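Building foam-padded jaws for a hand-held gripper

Last updated June 30, 2026

These are my notes for the second version of the hand-held gripper I use at the shared workshop in Istcombe. The first version had bare printed jaws and dropped anything smooth. This one has foam pads, stiffer fingers and a trigger that doesn't bind. You can build it in a weekend if the printer behaves.

The job I had in mind was paper cups: pick one up, move it, set it down without crushing it. Cups are light and soft in the middle, so they show every mistake in the jaw.

What you need

Two printed jaws, black PETG or similar
Closed-cell foam sheet, 5 mm thick
Contact cement
M3 screws and heat-set inserts
Two small metal pivot fittings
One linear rail and carriage per jaw
A trigger handle with a return spring
60 grit sandpaper
Isopropyl alcohol and a rag

I bought the rails from Clivance. Any rail of the same size will do, but check the play in the carriage before you mount it. If you can rock it with a fingertip, the jaws will never meet squarely.

Step 1. Print the jaws

Print them lying on their sides so the layers run along the length of the finger. Standing up, they snap at the root the first time you squeeze hard. I used four walls and a fairly dense infill. The molded-in ridges on the outer side add stiffness, so leave them in if you edit the model.

Drill out the screw holes by hand after printing. A power drill melts the edge and the screw goes in crooked.

Step 2. Fit the hardware

Press the inserts in with a soldering iron and let them cool before you touch them. Bolt the pivot fitting to the base of each jaw, then slide the jaw onto its carriage and tighten the screws a little at a time, working back and forth.

Move each jaw through its full travel with no spring attached. It should slide under its own weight when you tip the rail. If it sticks, loosen everything and start over. Don't try to fix it with grease.

Step 3. Glue the pads

Sand the contact face of the jaw with the 60 grit until the shine is gone, then wipe it with alcohol. Cut the foam slightly oversize. Put a thin coat of cement on both surfaces, wait until it's tacky, and press them together once. You won't get to move it.

Trim the foam flush with a new blade. Round the edges a bit with the sandpaper. Square edges catch on things and start to lift. Mine fray anyway after a while, and I replace them when the glue line shows.

Step 4. Connect the trigger

Run the linkage from the handle to both carriages and attach the return spring. The jaws should open fully when you let go. Choose the weakest spring that will still do this. I went through three before I got one I could use for an hour without my hand getting tired.

Set the closed stop so the pads just touch. If they press into each other at rest, the foam takes a set and you lose the cushion.

Step 5. Test on cups

I set up next to the cup stand, a wood base with black wire loops that hold the stack. Ripple-wall cups are a good test piece. The ridges give the foam something to bite on, but the wall still dents if the grip is too tight.
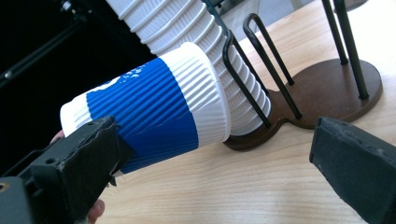 Start with a single cup and squeeze slowly. Watch the wall of the cup and stop when it begins to give. That is the trigger position you want to remember, and a strip of tape on the handle makes a good marker. Then try it at an angle, and then closer to the rim, where the cup is stiffer and can take more.

If the cup turns in the jaws as you lift, the pads aren't parallel. Put a thin shim under one side of the carriage and try again. If it slides straight down, clean the foam first. Dust makes a bigger difference than I expected, and the pads pick it up from everything.

My target was 1000 squeezes on one set of pads. The first set came loose at 737, on the left jaw, because I had skipped the sanding. The second set passed 1000 and is still on.

Files

The jaw model is in the Flilavbridge folder on the workshop drive, with the linkage drawing next to it. The older jaws are in there too, marked v1. Don't print those.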